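Moving a reading list off the old course server

Posted Fri 27 September

I have taught the evening section of Research Methods at Lurkham for four years, and for all of that time the reading list has lived on a departmental server that predates my contract. In July we were told the server would be switched off before the fall term. What follows is a record of moving one course from there to the new platform, written mainly so that I can find it again when the same thing happens to my spring course.

The old setup was simple. Each course had a folder. Inside the folder was an index page, written by hand, and a subfolder of PDFs. Students logged in with their university account and clicked on what they wanted. There was no search, no due dates and no record of who had opened what. I liked it.

The new platform is Clotberg. Everything in Clotberg is an item, and every item belongs to a week. An item can be a file, a link, a library record or a block of text. You cannot have an item without a week, and you cannot have a week without a start date. My list was arranged by topic, with 16 topics spread over a 14-week term, so the first job was deciding which topics shared a week. Sampling and survey design went together without trouble. Ethics and archival work did not, but they share week nine anyway.

The list had 52 readings on it. I went through them in the order they appeared and sorted them by type: journal articles the library subscribes to, book chapters, government or agency reports, and a small remainder that I will call "other" (two conference handouts, a set of my own notes, and a scanned newspaper feature whose date I had never written down).

Journal articles were the easy group. Clotberg accepts a DOI and fetches the record from the library catalog. It gets the author order wrong when there are more than three authors, and it drops subtitles after a colon. I corrected these by hand. If you edit the title before saving the item for the first time, the edit is lost. Save first, then edit, then save again.

Book chapters took longest. The library's rule at Lurkham is one chapter or ten percent of the book, whichever is greater, and the request has to go through the copyright desk even if a scan already exists. Stefaniia Didenko, who runs that desk, asked for the ISBN of the exact edition, the page range, and the enrollment figure. I gave her an enrollment of 25. She turned most of the requests around in two working days. Three came back because my page ranges were from an earlier edition than the one on the shelf, and one because the chapter I had been assigning for years was over the limit by six pages. I replaced it with an article by the same author that makes the same argument with fewer tables.

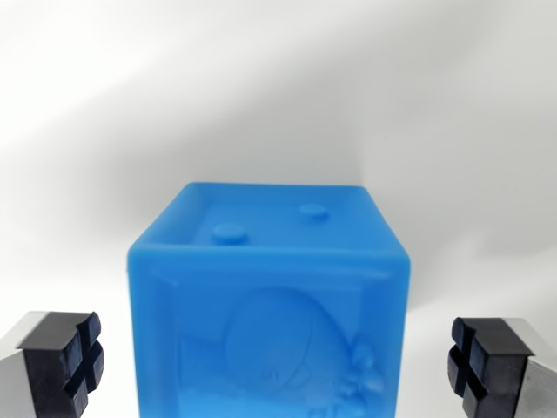

Blue cube, with two studs on top.

The agency reports were a mess of dead links. Of the links I checked, the ones that failed had mostly moved to a new address on the same site, and a search on the report number found them. Search on the number, with the title as a fallback, as titles get changed when a report is reissued. I have now saved local copies of all of them and put the report number at the front of the file name.

Some notes on settings, in no order.

Visibility is set per week and per item, and the stricter one wins. I had week one open and every item in it hidden, so students saw a heading with nothing under it. Onni Oksanen, one of the returning part-timers, emailed me about it on the first evening.

"Required" and "recommended" are labels only. They do not change the sort order. If you want required readings first you have to drag them there, and the drag handle does not appear on a tablet.

The weekly reminder email is on by default. It goes out at 6 a.m. Sunday and lists every item in the week, including hidden ones, by title. I turned it off.

Copying a course to another term carries the items and the dates but not the notes to students. Export the notes first. The export is a plain text file with no line breaks, which you then have to put back.

Accessibility checks run on upload and give each PDF a score. A scan with no text layer scores close to zero. I ran the older scans through the OCR station on the second floor of the library, the one by the map cases, and most of them came out fine. The newspaper feature did not. Its columns were read straight across, so every line of text was a line and a half of something else. I typed it out over two evenings and attached both versions.

Kalevi Lahtinen teaches the daytime section and took a different route. He kept his index page as it was, pasted it into a single text item in week one, and linked everything from there. It took him an afternoon. The drawback is that the library's usage report sees his whole list as one item, and that report is what gets used at renewal time to decide which journals stay. The department has asked him to redo it by spring. I think his page is easier to read than my course, and I have told him so.

The one thing I have not solved is the annotations. On the old index page each reading had a sentence or two underneath saying what to look for. Clotberg has a field for this, but students only see it after they click into the item, and the people I most want to reach are those deciding whether to click. For now I am handing out the annotated list on paper in week one, four pages, stapled. There are spare copies in the tray outside my office.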